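Clernesby Travel Health > About us > Who we are and how we work

Clinics | Vaccines | Before you travel | Prices | Contact

About Clernesby Travel Health

Clernesby Travel Health gives vaccinations and written health advice to people going abroad. We run two clinics, one at Clernesby and one at Sandside, and a weekly session in Etincombe on Saturday mornings. The service is private. We do not hold a patient list and we do not replace your GP practice, which remains responsible for your general care and for the routine childhood and adult programme.

The practice was set up by Severin Brunner and Séverine Deschamps, who had worked together in a hospital infection unit. It opened in one room above the Tanner building in Clernesby, with one fridge and a shared waiting area. Sandside was added later, when the number of families asking for school trip appointments passed what the first room could take.

What we do

Most of our work is covered by four vaccines: hepatitis A, typhoid, rabies and yellow fever. We also give hepatitis B, Japanese encephalitis, tick-borne encephalitis and meningitis ACWY, and we prescribe malaria tablets where the route calls for them. Diphtheria, tetanus and polio boosters are given as a single combined injection.

Each appointment lasts 20 minutes. The nurse takes the route, the dates, the type of accommodation, past vaccinations, current medicines and any allergies. Advice is based on the route and not on the country alone, as the risk in a capital city and the risk on a farm in the same country can differ a good deal. A written plan is handed over at the end. It lists what was given, what is still due and the earliest date for each further dose.

Some courses take several weeks. Rabies before travel is normally given as more than one dose, and an accelerated course exists but does not suit everyone. Yellow fever certificates become valid 10 days after a first vaccination. We ask people to book six to eight weeks before departure. We do see late travellers, and in many cases a single dose given shortly before leaving is still worth having.

Live vaccines

Yellow fever is a live vaccine and is not given to people with certain immune conditions, to those with a disorder of the thymus, or to infants under six months. Travellers aged 60 and over are assessed one by one, as serious side effects are more common in that group. Where the vaccine is unsuitable and the destination asks for a certificate, we can issue a letter of exemption. Acceptance of the letter is a matter for the border authority concerned - we cannot guarantee it.

Storage and records

Vaccines are kept between 2 and 8 degrees. Fridge temperatures are logged by a sensor and read by a member of staff at the start and end of each clinic day. Stock that has been outside the range is set aside and is not used until the manufacturer has been asked. Batch numbers and expiry dates are written into the patient record at the time of the injection.

With your consent a copy of the record goes to your GP within 14 days. If a vaccination booklet is lost, we can print a replacement for any dose given by us. Doses given elsewhere are listed only if there is written proof.

Staff

Severin Brunner is the medical lead and signs the prescribing directions. Séverine Deschamps manages the nursing team and is responsible for training. Esperanza Cifuentes runs the Sandside clinic and sees most of the under-16s. Severin Lehner looks after stock, fridges and waste. All nurses who give injections complete a yearly update on anaphylaxis and basic life support.

Groups and employers

We visit schools, charities and firms where 50 or more people are due to travel, or fewer by agreement. Consent forms are sent out in advance and must be returned before the visit. Everyone stays on site for a short time after the injection. Those with a history of fainting should say so on the form and will be seen lying down.

Comments and complaints

Comments can be left at either desk or sent through the contact page. Complaints are read by the medical lead and answered in writing. A selection of comments is printed on this page with the sender's permission.

Recent items

Malaria tablets: when to start and when to stop
Rabies: what to do after a bite abroad
Sandside clinic hours in December
Travelling with insulin
Yellow fever certificates and exemption letters 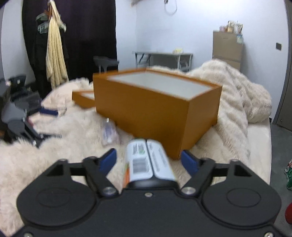

Ambros Trummer writes that the written plan was clear and that he had his second hepatitis A dose on the date it gave, but he would like a reminder by text message as well as by post.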